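**Raltbridge Hall, kitchen and back store: walk-round checklist with comments**

Monday, July 15, 2019. Checked by Natanael Trindade.

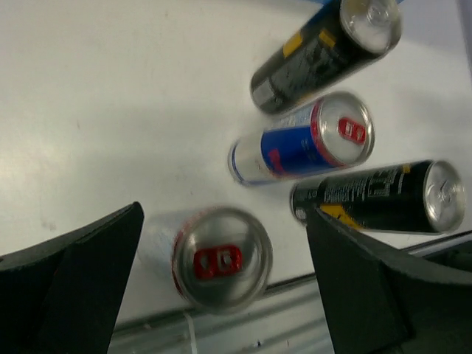
Kipchumba Athumani asked after the last round whether the fridge seal should go down as a fail or a comment, as the door does shut if you lean on it. I have put it down as a fail. A door that needs leaning on will be left open by the next hirer.

Marks used: OK, FAIL, COMMENT (works, but wants watching), N/C (not checked).

## 1. Ways in and out

- [x] Front doors open fully from inside without a key. OK
- [x] Back door opens fully from inside. OK. Stiff at the bottom in damp weather. Plane it in the autumn if it is still catching.
- [ ] Corridor to back door clear. FAIL. Six stacking chairs and a rolled mat against the left wall. I moved the mat. The chairs belong in the store and the trolley has a flat tyre, so they stay until somebody carries them.
- [x] Exit signs lit. OK
- [ ] Outside step, back. COMMENT. The white edging paint has worn through in the middle. You can still see it by day. Repaint before the evenings draw in.

## 2. Fire equipment

- [x] Extinguisher by the cooker, pin and tag in place, needle in the green. OK
- [x] Extinguisher in the corridor. OK
- [x] Fire blanket on its hook. OK. Tapes hanging down as they should. Last time they had been tucked up behind the case.
- [ ] Alarm test at call point 3. FAIL. Sounder in the main hall worked, sounder in the back store did not. Reported to Hubáček by phone at ten past nine. They want the panel reference, 922, on any email about it.
- [x] Log book present and filled in. OK, apart from two weeks in spring with no entry. I have not filled these in after the event and nobody else should.

## 3. Electrics

- [x] Fuse board cover closed, labels readable. OK
- [x] Test button on the trip switch. OK, tripped and reset first time.
- [ ] Kettle lead. FAIL. Outer sleeve has pulled back from the plug and the coloured wires show. Plug cut off, lead binned. Kettle is in the office with a note on it.
- [x] Urn. OK. Holds its heat, lid fits.
- [ ] Double socket left of the sink. COMMENT. Faceplate loose at one corner. Tightened by hand, but the screw turns without biting. Needs a longer screw or a new box behind it.
- [ ] Extension reels. N/C. Locked in the stage cupboard and I did not have that key.

## 4. Fridge, freezer and drinks

- [ ] Fridge door seal. FAIL, see top of sheet. Split along the hinge side for the length of a hand. The Ponditz parts list has this model, so a new seal should be simple enough.
- [x] Fridge temperature. OK, 4 degrees on the middle shelf after the door had been shut for an hour.
- [x] Freezer temperature. OK
- [ ] Freezer ice. COMMENT. Thick at the back. Defrost during the summer break and put towels down, as the drain tray does not take it all.
- [x] Cans and bottles: dates, dents, leaks. OK. Anything swollen or sticky round the lid goes out, whatever the date says.
- [ ] Open food labelled with name and day. FAIL. Half a tub of margarine and a jar with no label. Both thrown away.

## 5. Sinks, surfaces and floor

- [x] Hot water at both sinks. OK
- [x] Hand-wash sink has soap and paper towels. OK
- [ ] Worktop joint by the cooker. COMMENT. Sealant lifting. It can be cleaned for now but will hold crumbs if it opens any more.
- [x] Floor dry, no lifted edges. OK
- [ ] Mop stored head up. FAIL. It was left standing in a bucket of grey water. Same as last month. I have written it on the board again.
- [x] Cleaning products in the locked cupboard, in their own bottles. OK

## 6. Back store

- [ ] Shelving fixed to wall. COMMENT. Three units are fixed. The Stornance unit by the window has one bracket missing and moves when pulled. Nothing heavy above waist height on that one until it is done.
- [x] Nothing stacked within reach of the heater. OK
- [ ] Folding tables. FAIL. One has a leg catch that slips. Taped shut and turned to face the wall. Please don't untape it for the jumble sale.
- [x] Step ladder, feet and hinges. OK
- [x] Signs of mice. OK, none seen. Traps empty.

## 7. First aid

- [x] Box in place and sealed. OK
- [ ] Contents against the card. COMMENT. Short of medium dressings and the eye wash runs out in two months. Order both together.
- [x] Accident book. OK. One entry since the last check, a scald from the urn tap, treated at the sink.

## To do

| Job | Who | When |
|---|---|---|
| Back store sounder | Hubáček | This week |
| Fridge seal | Natanael | Before the next booking |
| New kettle lead | Kipchumba | This week |
| Move chairs, mend trolley tyre | Kipchumba | This week |
| Shelf bracket | Natanael | End of July |
| Dressings and eye wash | Natanael | End of July |
| Step paint, loose socket | Not yet given out | |

Spending so far this year on kitchen repairs is roughly £300, before the seal. Receipts are in the blue folder.

Stage cupboard key needed for the next round so the reels can be done.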